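Flivness glasses-and-box set: read this before training

2 min read

Filed under: Datasets, Known faults

Flivness holds 3303 episodes of one arm working with a pair of glasses and a black box on a white table. Of those, 3057 are fine to use as they are. The other episodes were affected by a gripper fault and are marked `grip_fault` in the index.

## What went wrong

The grip force limit was lost whenever the controller restarted. The arm then closed its fingers at the default force, which is too high for spectacle frames. We broke three pairs before Tanko Bassey compared the start-up logs and found the limit missing. No one was hurt. One lens did crack, so we stopped all work until the table had been cleared and checked.

The fix was merged on 6th February. The controller now refuses to move if no limit has been set.

## Using the data

Leave out `grip_fault` for training. Keep it if you are working on fault detection. Force readings in those episodes are correct, but the success labels are not and should be ignored.

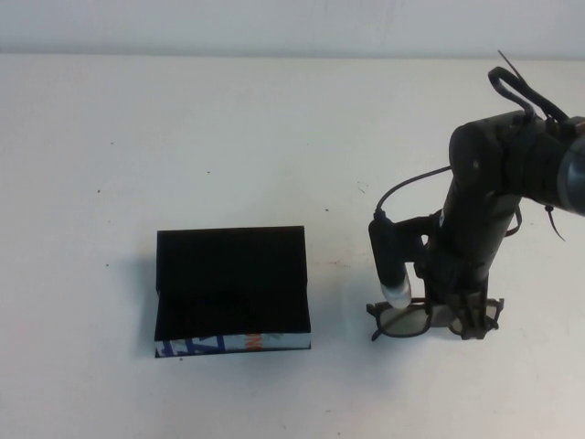

Grip force is logged at the fingers only, and nothing is recorded from the table side. This matters for low grasps, where the fingers come right down to the tabletop beside the lenses and may press on it. A spike there can be contact with the table and is easily mistaken for the fault. Check the wrist camera before you relabel anything.

Questions and corrections to Amarachi Usman.

Recent items
- Koval: cable wear on the wrist joint
- Samer index format, changes since August
- Drisar: emergency stop test notes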